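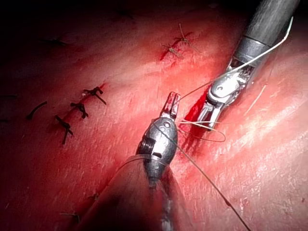
Discharge sheets should have one author

A patient who leaves the day surgery unit at Flestby takes home a discharge sheet. Last April I compared the sheets used across the Roltside hospital group for a single purpose, the care of a closed skin wound after a minor procedure. The group has 44 of them in circulation. Most were written by individual departments, some were copied from other departments and then edited, and five carry no revision mark at all.

The contents disagree. One sheet permits a shower after a day. Another, for what is to the patient the same kind of wound, asks for 2 days. A third says "keep dry" and gives no limit. Clinical reasons can account for some of this spread, and a hand is obviously a different matter from a back. The sheets do not state such reasons, though, and the departments I asked could seldom supply them.

My position is that a hospital group should treat discharge text the way it treats a drug list. It should be held in one place under one named owner, and a department that wants an exception should have to write down why. The usual objection is that surgeons know their own patients. They do, and the exception process exists for that purpose. A preference that cannot be put in one sentence is weak grounds for a separate document.

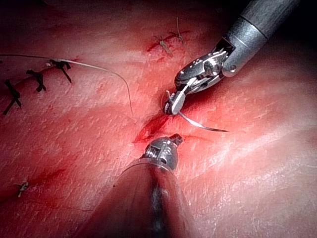 The second objection is cost. Grorley, the smaller of the group's two sites, already keeps a log of phone calls from discharged patients. It recorded 817 calls in a year that were coded as wound queries. The log does not say how many of those callers had been given unclear instructions, and I will not guess. It does show that each call took the time of a nurse, and that time belongs in any estimate of what the present arrangement costs.

Abílio Bastos, who edited patient leaflets for Salgado before it stopped publishing them, made a narrower argument to me by letter. He thinks the errors that matter are errors of sequence. A typical sheet lists warning signs after the parking refund details, on the reverse side, in smaller type. His remedy is a fixed order: when to call, whom to call, then everything else. I agree with the order and would add that the phone number should be one that is answered at 9 in the evening, when people take a dressing off and look.
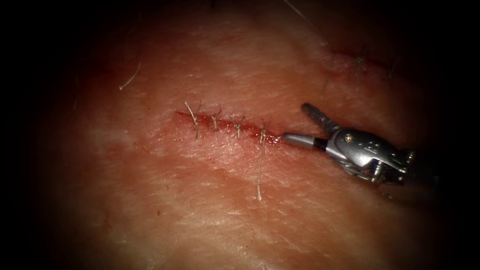

Interrupted sutures along a narrow linear incision.

Terminology needs the same control. "Stitches," "sutures," "closures" and "clips" appear on the Roltside sheets as if they were interchangeable. A patient told to have the clips removed, who can see only thread, will reasonably wonder whether the sheet was meant for someone else. The word on the page should match the material in the skin, and the removal date should be written in by hand before the patient gets dressed.

Central ownership has a known failure. The owner leaves, the post stays vacant and the text goes stale across every department at once. For that reason each sheet should carry an expiry month, after which the system declines to print it. Departments will complain the first time it happens. The complaint would at least reach somebody with the authority to revise the text, and at present there is no such person at either site.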